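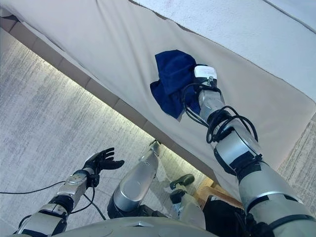
Notes d'intervention – formation continue des professeurs d'histoire
Journée académique, 4 juin 2023

1. Ouverture (5 min)
Remercier Perihan Dağdelen pour l'accueil au lycée de Clivondale. Rappeler que les supports seront envoyés aux inscrits, inutile de tout noter.

2. Le programme
Le projet Orkport en est à sa deuxième année sur trois. 345 enseignants inscrits, du collège et du lycée. Le principe n'a pas changé : deux journées de cours avec un historien, puis un travail sur archives, puis une séquence testée en classe.
Dire un mot du calendrier : l'atelier d'août est maintenant complet, liste d'attente auprès de Zübeyde Duman.

3. Ce que font les enseignants avec les sources
Exemple du fonds Şimşekoğlu : 1131 lettres commerciales numérisées, presque toutes sans transcription. Sayaka Yokoyama en a retenu sept pour ses élèves de quatrième. Lire à voix haute la lettre sur le prix du fret, lentement. Laisser la salle réagir avant de donner la date.
Ne pas s'attarder sur la paléographie – la question reviendra de toute façon.

4. Difficultés
Le temps de préparation. Les remplacements, qui dépendent de chaque établissement. L'évaluation : Doğukan Baysal a essayé une grille commune, trop longue, il la reprend à la rentrée.
Si on me demande des résultats chiffrés sur les élèves : nous n'en avons pas encore.

5. Questions
Duygu Sarıgül fait circuler le micro. Pour le financement de la troisième année, renvoyer vers la fondation Varolis, dont la réponse est attendue après l'été.
Signaler la feuille d'émargement à la sortie.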